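Plimine Crop Calendar Data

What you have downloaded is a table of every crop, seed, sapling and suspicious mushroom in Plimine, the farming game in which you inherit a hillside and a great deal of debt to a goat merchant. It lists 1,016 rows. The game's own almanac lists far fewer and gets the turnips wrong.

Last updated: 2024-07-24
Game version: whatever was live after the orchard patch

What's inside

crops.csv – one row per crop per season, with growing days, sale price and watering needs
gifts.csv – who likes what, for all 38 villagers
regions.csv – the 5 growing regions, Tresier through Skundine
notes.txt – grievances, mostly

Prices are base prices at the Nzioka market stall, before any haggling bonus. If you have maxed out haggling, you are rich already and don't need a spreadsheet.

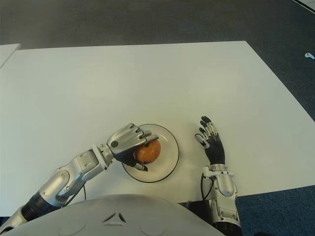 Does fruit quality change how many days a tree takes to ripen?

Quality only affects the sale price and gift value. Ripening days depend on the region and the season, and both have their own columns in crops.csv.

How the numbers were gathered

Growing days came from planting things and sleeping through the calendar, nine plots at a time. Prices were copied by hand from the stall. Gift reactions were collected by handing villagers objects until they stopped speaking to me, so the "dislikes" column is very thorough.

Known problems

Skundine in December is incomplete. The snow kills everything except leeks, and my patience went with the rest.

The blank cells under "watering" mean unknown. They do not mean zero. I lost a field of melons learning to write that sentence.

Two mushrooms share the same in-game name. I have called them A and B. A is the one you can eat.

Using it

Take it, chart it, build a planner with it. A link back is nice. Corrections are welcome as long as they come with a save file – "I'm pretty sure pumpkins are faster" has been received and filed in notes.txt.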